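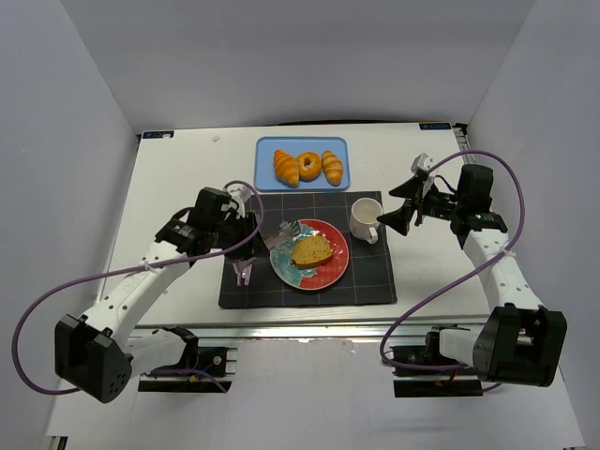 Breakfast setup, top view. Fork on the left of the plate, mug on the right.

Home Questions Tags Unanswered Log in

We use cookies to remember your vote and your font size. Accept / Manage

Two-arm policy does great on cake plate, falls apart when I move the mug. Is my result a result?

I'm training an imitation policy on a two-arm table setup. The task is called "serve breakfast," which oversells it. The left arm handles the fork, the right arm handles the mug, and the pastry tray in back is there to be ignored. I collected 200 teleoperated demos over one long Saturday and trained on all of them with the stock Flero config, no changes except batch size.

With the mug where it normally sits, the policy finishes 26 out of 26 trials. I was ready to write the paper. Then I slid the mug about a hand's width toward the tray, and the right arm went with great confidence to the place where the mug used to be and closed on air. It then lifted the air and served it. The left arm meanwhile did its part perfectly, which made the whole thing look like mime.

Things I have tried:

Longer training. It now misses the mug more smoothly.

Color jitter and random crops on all cameras. No change that I can see.

Dropping the overhead camera and keeping only the wrist ones. Worse, and the left arm got nervous too.

My advisor wants a number for the abstract. Can I report the 26 out of 26 and put the mug business under limitations? And if I have to collect more data, how much, and of what?

Tags: imitation-learning, bimanual, evaluation, crockery

3 Answers, sorted by votes

Answer 1 (accepted)

You can report it, but say what it measures. You tested one mug position, and the policy learned one mug position. A reviewer who has ever owned a mug will ask.

How much did the mug move between your 200 demos? I'm guessing you put it back on the same grid square every time, since the mat makes that so easy. Everybody does this. Ours had tape marks, and we had a policy that was superb at tape marks.

What worked for us on a similar rig (two arms, Nurden controllers, a plate and a cup) was to stop thinking about the total and start thinking about placements. We kept a printed list of mat squares and handle angles, shuffled it, and did exactly what the list said before each demo, including the ones that were annoying to reach. We ended up with 121 new demos and threw out nearly all of the old ones. The policy trained on the 121 beat the policy trained on the bigger pile on every mug position except the original, where it was slightly worse. I have made my peace with that.

Don't forget the handle. Yours points toward the front in the photo. If it did that in every demo, turn it sideways and brace yourself.

For the abstract: pick your test positions before you train, keep some squares out of the training list, and report held-in and held-out separately. Two numbers. Advisors can be brought around to two numbers.

Also check whether the right arm is looking at anything at all. Run it once with the mug removed from the table. If it makes the same grab, the policy is probably replaying a trajectory off the joint angles, and you should try adding noise to the proprioception input, or dropping it for a while, before blaming the cameras.

Comments on Answer 1:

– Asker here. Removed the mug. Same grab. It then poured, or did whatever it thinks it is doing at that point. Going to print a list.

– Move the plate too while you're at it. And swap the cake around so the wedge doesn't always point the same way, or you'll be back here in a month with a fork question.

Answer 2

Have you tried Dralis? It has a randomization thing built in. I used it for bin picking, not for this, but it should be the same idea. I think it was under settings.

Comments on Answer 2:

– It randomizes simulated objects. The asker has a real mug.

– ok but they could simulate the mug

Answer 3

Disagree a little with the accepted answer on throwing out the old demos. We kept ours and just sampled them less, one old episode for every four new ones, and the original position stayed solid. We had 272 episodes in total by the end. It costs you nothing but a line in the data loader.

Where I do agree is on the evaluation. The Chuang protocol is decent for tabletop stuff if your lab hasn't got its own: fixed start poses, someone other than the person who trained it resets the table, and a trial is a failure if you have to touch anything. That last rule took our success rate down by more than I would like to type here. Apparently I had been nudging the cup.

One more thing to rule out is camera drift. If a wrist mount has slipped since you collected, your test images don't match your training images and you'll chase data problems for weeks. Overlay a frame from the first demo on a live one and look at the grid lines on the mat. They're good for that, at least.

Related: How many trials before I can say "robust" – Policy grabs tray when plate is missing – Does the pastry need to be fresh

Home Questions Tags Unanswered About Contact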